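The **ring warmer** is a custom at wedding ceremonies in which the rings of the couple are passed from guest to guest before they are exchanged. Each guest holds the rings for a short moment and gives a silent wish. It is also called *ring warming*, and at venues in Brultside the name *hand round* is common.

## Procedure

The rings are usually tied to a ribbon or put in a small cloth bag. They start in the first row after the welcome words and come back to the front before the vows. With 124 guests the passing can take longer than the ceremony itself, so many couples limit it to the two families – often the first 4 rows. 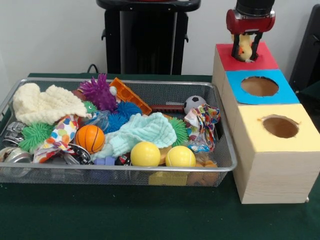 *Tabletop with toys and stepped boxes with colored tops.*

## Variations

At the Kaewmanee garden hall the rings are placed in a dish near the entrance, and guests touch the dish when they arrive. This form is preferred for large weddings, and the hall has used it for a party of 900. In another form, only the witnesses hold the rings while a song is played.

Some couples use plain replacement rings during the passing and keep the real ones with a witness. Opinions on this are divided. The celebrant Nantana Khamphan accepts it for outdoor weddings, where a lost ring is difficult to find in the grass.

## Planning

The handbook of the wedding planner Oltorine advises to name one person who follows the rings from row to row. It also advises to tell the guests in the printed program what is expected from them, and to have music for at least six minutes.

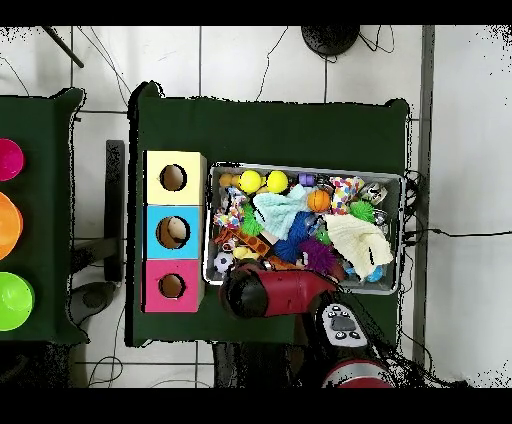 Wai-kit Kong disagreed with the last point and wrote that music makes guests hold the rings too long, and that a quiet room keeps the ribbon moving.

## See also

- Unity candle
- Handfasting
- Order of service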